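Support / Tickets / Plellness Desktop / Material library

Library sync stops with code 604, materials fall back to stale local copies
Status: Resolved
Component: Library sync, local cache
Opened by: Morven Mackay
Product: Plellness Desktop, connected to a shared Fabbri library hosted at Citby
Severity: Medium

Original report

After the April update, the material library on two of our workstations stops syncing partway through. The status bar shows "Sync paused (604)" and stays there until the application is closed. Retry is grayed out. The other workstations on the same floor sync normally against the same library and the same account group.

Projects still open. Any material that was edited on the server after the update shows its older version on the affected machines, and a material that was added after the update shows a missing entry in the browser panel. Nothing in the project itself is marked as out of date, so a drafter has no way of knowing that the material on screen is an old one unless they check the revision field by hand.

Already tried: signing out and back in, restarting the workstation, switching from wireless to cable, reinstalling over the top of the existing install. None of these changed the behavior.

First response from support

Code 604 is raised by the sync client when the local index and the server index disagree and the client cannot decide which is newer. It is a state code. The network connection can be perfectly good while it is showing, so swapping cables will not clear it.

Please collect the following from one affected and one unaffected workstation:

The sync log (Help, then Diagnostics, then Export sync log).
The library path as shown in Preferences, copied as text.
The free space on the drive holding the local cache.
The system clock offset, from the same Diagnostics page.

Please do not clear the cache yet. Clearing it removes the local index, and the index is the part we need to look at.

Wall pattern: dense ovals in muted pink, sage, gray and beige. 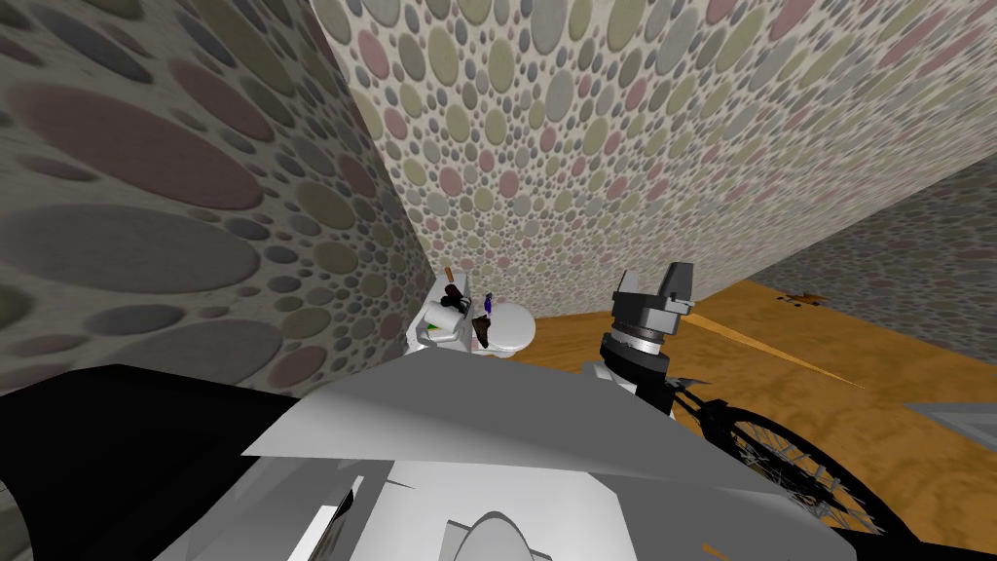
Morven Mackay replied that the logs were attached for both machines, that the library path was identical on each down to the trailing slash, and that the clock offset was under a second in both cases. The one difference she could find was free space. The affected workstation had its cache on a small secondary partition, and the unaffected one had it on the main drive. She also asked whether the client needed free space in proportion to the whole library or only to the part being updated, as the manual gives no number.

Log review

The log from the affected workstation shows a normal start. The client authenticates, requests the server index, receives it, and begins comparing. The relevant part, with repeated lines removed:

09:14 index: remote received, schema 7
09:14 index: local opened, schema 7
09:14 compare: started
09:15 cache: reserve requested, 800 MB
09:15 cache: reserve denied by volume
09:15 famine: low space mode entered
09:15 compare: local timestamp held
09:16 compare: state 604, paused

The unaffected machine shows the same lines as far as the reserve request, which is granted. Comparison then runs to the end and the download queue is built.

"Famine" in the log is the internal name of the low space mode. When the cache volume cannot grant the reserve, the client enters this mode and stops writing anything to the cache, including the timestamp on the local index. The comparison step then reads a timestamp that has not moved from the previous session while its own memory copy says the index has been updated. Those two values conflict and the client pauses with 604.

Before the update, low space mode produced a plain "Not enough disk space" message and the comparison never started. In the current build the order of the two steps has changed, so the user sees the later error and never sees the earlier one. The space shortage is the cause. The message is misleading and has been filed as a separate defect against the desktop client.

To answer the question about proportion: the reserve is a fixed 800 MB and does not depend on the size of the library or on how much of it has changed. It is working space for unpacking. The cache itself needs room in addition to the reserve, and that part does grow with the library.

Steps to resolve

Follow these in order on each affected workstation. They do not touch project files, and they do not touch the server library.

Step 1. Close Plellness fully.

Closing the main window leaves the sync client running in the background. Use Quit from the tray icon menu. Confirm in the system process list that no Plellness process remains. If one does, end it there.

Step 2. Copy the local overrides folder.

Inside the cache directory there is a folder named overrides. It holds any material edits made on that workstation and not yet published. Copy it somewhere outside the cache directory. If the folder is empty, skip to the next step.

Step 3. Move the cache to a larger volume.

Move the whole cache directory to the main drive. A local path is required. A mapped network drive will be accepted by the Preferences dialog but will be rejected by the sync client on the next start, with a different code. Avoid paths inside a folder that is itself backed up by a cloud service. The backup client opens files while ours is renaming them, and the index can end up locked.
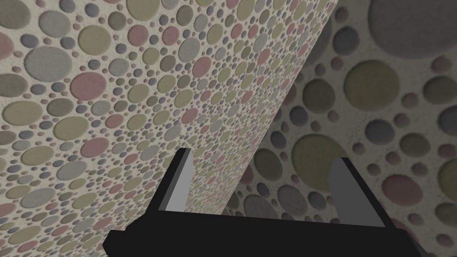 Step 4. Point the client at the new location.

Start Plellness while holding Shift. The startup options dialog opens before sync begins. Set the cache location to the new path and leave "Verify on start" checked. Press Continue.

Verification reads every file in the cache and compares its checksum with the index. It can take a long while on an older drive, and the progress bar does not move evenly. Let it finish. Interrupting it leaves the index marked as unverified, and the whole pass starts over next time.

Step 5. Clear the held timestamp.

Open Diagnostics and choose Reset compare state. The button is only enabled once verification has completed. This removes the held value and allows the comparison to run again from the start.

Step 6. Resync and check one known material.

Choose Sync now. When it completes, open a material that you know was edited on the server after the update and look at its revision field. It should match the revision shown in the Fabbri web console. If it shows the older revision, close the material, right-click it in the browser panel and choose Reload from library. A material that was open in the editor during sync is not replaced until it is reloaded.

Step 7. Restore overrides if you copied them.

Quit the client again, copy the overrides folder back into the new cache directory, and start normally. Unpublished edits appear with a small triangle beside the name.

Customer update

Steps followed on the first workstation. Verification completed and the sync ran through. Revision fields match the console.

On the second workstation, Reset compare state stayed disabled after verification. The Diagnostics page reported "verified with exceptions" and listed one file, a normal map belonging to a floor material. The file size on disk was zero.

Support reply

A zero-length file is left behind when low space mode is entered during a write. The name is allocated and the contents are never written. Verification flags it but will not delete it, because a zero-length file can be a deliberate placeholder in some older libraries.

Quit the client, delete that one file by hand, and start again with "Verify on start" checked. The file will be listed as missing this time, and missing files do not block the reset. It is fetched again during the next sync.

Please leave its sidecar file in place (same name, .meta extension). If the sidecar is deleted as well, the material loses its tiling scale and returns to the library default. That is easy to overlook on a wood floor and very obvious on a patterned wall covering.

Customer update

File deleted, sidecar kept. Verification passed, reset was enabled, sync completed at 15:40. Tiling scale on the floor material is as it was before. Both workstations are now on current revisions.

The old cache directories on the small partitions are still there. We have renamed them and have not deleted them. 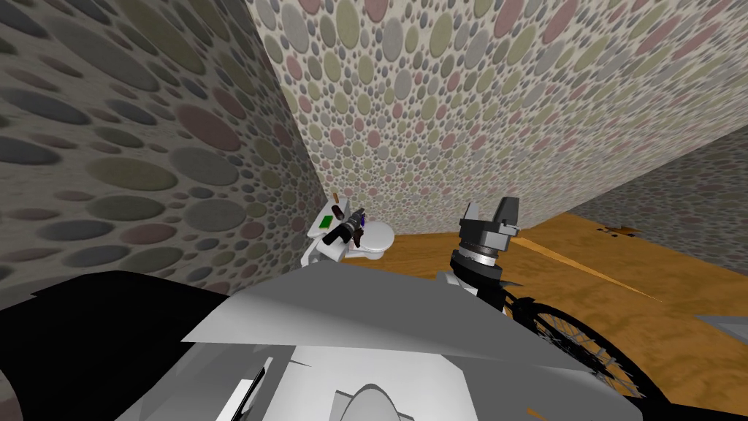 Can the old cache directory be deleted once the new one has synced?

Once the overrides folder has been checked and restored, the old directory is not read by anything and can be removed. Keep it until every drafter who uses that workstation has opened the client under their own login at least once, as the cache location is stored per user and a second user may still be pointed at the old path.

Notes for administrators

The cache location can be set for all users of a machine with the CacheRoot entry in the site configuration file. A value set there takes priority over the per-user setting and grays out the field in Preferences.

Low space mode can be detected without opening the client. Search the sync log for the word famine in lower case. If it is present in the most recent session, the cache volume needs attention, whatever code is on the status bar.

Libraries hosted at Citby are not affected on the server side. The server index was correct throughout, and no republishing of materials is needed.

Linked items: misleading status message in low space mode (open, desktop client). Manual page for cache sizing does not state the reserve (open, documentation).

Ticket closed with the customer's agreement. Replying to this ticket will reopen it.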